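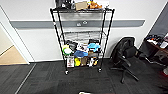 Shelf and soft goods, Jun 27, 2025

Spent the morning on the black wire shelf against the white wall. Daichi Honda wants it to hold all the soft and awkward-shaped items by August, so that the closet can go over to paper stock from Harnby. Writing down what I decided so we don't argue it again.

Levels, top to bottom

Top: things we take down once in a while. The black bags stay at the left end, then the tan cardboard, the orange plush, and the white item on the right. Orestis wanted the plush moved down with the other toys. I left it up there for now as it weighs nothing and holds its spot.

Middle: kept for flat goods only. Cloths go here, folded, in one stack. No toys, even when there is space. With the middle full of odds and ends last time, we lost half a day looking for the Arruda samples, and they were behind a hat.

Bottom: all the colorful stuff. Plush, packages, boxes. It is crowded and will stay crowded until the second bin order comes in. Put light things on top of heavy things. The yellow-green round plush can go anywhere it fits.

Casters: I could roll the unit on the carpet by myself with the middle levels empty. Did not try it with everything loaded. Keep it off the wall far enough that the gray rail doesn't rub.

Bins and baskets

The white fabric bin is the best container we have for plush. It keeps its shape with one big toy in it and you can see what is inside without digging. The pineapple takes up a lot of it. I put it in crown first and it stuck out, so lay it on a slant with the leaves toward a corner. 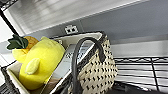

Printed matter should stand upright along the side of the bin. Laid flat it ends up under everything and gets creased. If we get more than a few pieces they need their own folder.

Straw bags are harder. The handles are stiff and catch on the wire when you pull one out, and the weave snags on anything with a zipper. For now they go next to a bin and nothing gets stacked on them. Larnden sells a hook that clips to a shelf post and I asked for 2 of those to try. If they hold, the bags come off the shelf completely.

Cloths

Refolded the gray ones. Thirds the long way, then in half, folded edge to the front. The stack is wide and the front hangs over the wire a little. Folding them smaller made the pile too tall and it leaned. 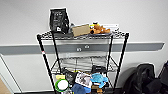 I also tried a cloth as a liner on one of the bottom levels to stop small items tipping through the grid. It bunched up as soon as I slid a box over it. The gray tray on the top level works much better. Plasitz has similar ones in two depths, 300 and 400 mm. I need to measure the shelf before ordering, and I'd take the shallower one if both fit.

Still to do

Measure shelf depth, inside the posts.
Ask Orestis Kyriakidis whether the bags on top can be emptied.
Labels for each level. Daichi has the label tape.
Check that the outlets or jacks behind the shelf can be reached without moving it.
Close out request 467 once the hooks are in.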